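# Bedlow Table Set

Data card for the tabletop portion of the Bedlow tableware collection. Maintained by Sihan Tang and Kaiwen Lü.
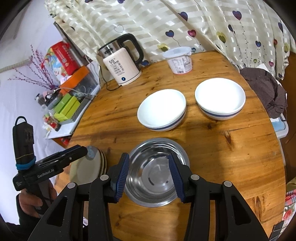

The set covers one activity: arranging and clearing bowls, plates and a few larger items on a round wooden table. It was put together for work on object placement, nesting and stacking. Food, cutlery and washing up are out of scope and are handled in the separate Olberg set.

## Contents

| Item | Value |
|---|---|
| Episodes | 3000 |
| Distinct starting layouts | 416 |
| Task types | 4 |
| Held-out layouts | 28 |
| Table | round, wooden, orange-brown finish |

Held-out layouts are not used in any training episode. They share the table and the tableware with the rest of the set, so results on them measure new arrangements only. They say nothing about new objects.

## Objects

**Steel bowl.** Stainless steel, rolled rim, reflective inside. The inner base shows concentric rings. Reflections change with position, and color-based segmentation of this bowl is unreliable. Use the rim.

**White bowls.** Ceramic, with one dark blue stripe around the outside near the base. Treat the white bowls as interchangeable. Labels do not preserve identity between episodes, and swapping them does not count as an error.

**Plates.** White with a blue decorative pattern on the rim. Stacked plates are labeled as a single object, `plate_stack`, until the top plate is lifted clear. From then on the lifted plate is `plate` and the remainder keeps the stack label.

**Electric kettle.** Cream lower body, brushed-steel upper section, black handle and lid. The front panel is printed with "55°C" above a column of button labels. The kettle is an obstacle in all task types and has no goal position. Its black cord is labeled `cord` and excluded from contact scoring.

**Lidded container.** Round, plastic, translucent white lid, printed label. Also an obstacle. The label text is not transcribed.

## Task types

1. `place`: move a named bowl to a target area on the table.
2. `nest`: put one bowl inside another. Any order is accepted if the result is stable.
3. `stack`: add a plate to the stack or take one off.
4. `clear`: bring all bowls to the near part of the table, leaving obstacles where they are.

A `place` episode ends when the bowl is upright, at rest and released. Partial overlap with the target area is accepted down to half of the base. For `clear`, bowls may be nested or separate.

## Annotation

Each episode has a layout ID, a task type, a start and end index, and an outcome. Outcomes are `done`, `partial` or `failed`. Bowl position is recorded at the center of the base, including for nested bowls, which means two bowls may share a position.

Directions in the text instructions (left, right, near, far) are given from the near side of the table. Early drafts used the kettle as a reference point instead. Those instructions were rewritten by Kaiwen Lü, but a small number of phrases such as "next to the kettle" remain where the target really is next to it.

## Known issues

- The wood has knots and dark stains. Automatic change detection sometimes reports a stain as an object when a bowl is moved off it.
- The far edge of the table is curved, and target areas drawn as rectangles can extend past it. Clip to `table_mask` before scoring.
- `partial` was applied inconsistently in `stack` episodes. A plate resting off-center may be marked either `partial` or `done`. Merge the two if this matters for your use.
- Nesting depth is not recorded. A white bowl tilted inside the steel bowl and one seated flat have the same label.

## Changes

**October:** Removed duplicate layouts and renumbered the rest. Layout IDs from earlier copies do not match. Use `layout_map.csv` to convert them. The Poden naming scheme (`bowl_a`, `bowl_b`) was dropped in favor of `bowl_steel` and `bowl_white`.

Corrections to labels go to Sihan Tang, with the episode number and layout ID.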